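3.2 The box on the bed

Most of what we had read about packing before starting this work was about packing at a table. Warehouses have benches, shops have counters, and the advice you find online nearly always assumes you've cleared a nice flat surface at waist height. People in small rented rooms do it on the bed, because the bed is the biggest surface they own, and so I wanted a part of the Drellden study that took the bed seriously. Figure 2 comes from one of the single rooms. 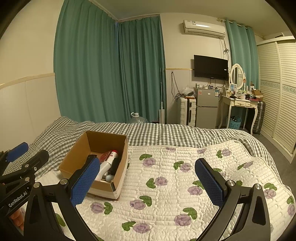
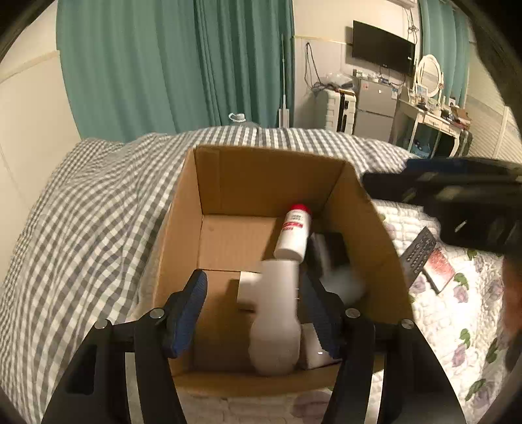 Figure 2. An open cardboard box on the bed, with a red-capped white bottle among its contents in both views.

I'll admit I had a soft spot for this room from the start. It does everything at once: sleeping, telly, cold drinks, getting ready in front of the mirror, storing the suitcases. When a room works that hard, small things drift. A bottle that belongs on the vanity spends the evening on the bedspread, something else joins it, and by Sunday there's a little crowd of odds and ends that don't really live anywhere (mine at home is exactly the same, so no judgement at all). The box is how people deal with the crowd. We called this kind of packing "gathering up" in our notes, to keep it apart from packing for a move, where you start with a list and a van is coming.

Gathering up has its own habits. In the Garside rooms, where we tried out our coding sheet, hardly anyone sorted first. Things went in as they came to hand, bottles next to packets next to whatever was lying nearest, and the sorting happened later if it happened at all. Our first coding sheet had a column for "category order" and it stayed so empty that we took it out in May and used the space for where each item ended up in the box, which gave us far more to talk about!

A mattress makes a difference too, and a bigger one than I'd guessed. Press down on one side of a box that's sitting on a bed and the whole thing tips a bit, so anything round goes for a wander and anything tall starts to lean. People told us they put up with this quite happily. Two of them said they'd rather chase a bottle round a box than bend down to the floor for every item, and having tried it both ways for an afternoon I'm with them. My back certainly is.

Then there are the flaps. We'd expected people to fold them outwards and forget about them, but a good many left them standing and simply reached over. Asked why, one person said the flaps stopped things rolling off into the bedding, and another said she'd never thought about it in her life. Both answers went into the notes and I'm fond of them equally.

Across the whole study we logged 688 placements in 23 rooms, and 11 of those rooms used the bed as the main packing surface. The Fumano coding scheme, which we borrowed for the table sessions, has no code for a surface that gives, so we added one and re-coded the earlier bed sessions by hand. Anyone comparing our numbers with the Hinico set should bear that in mind, as theirs were all done on hard tops and the "item shifted after release" code means something rather narrower there. Section 3.3 takes up the same question for drawers.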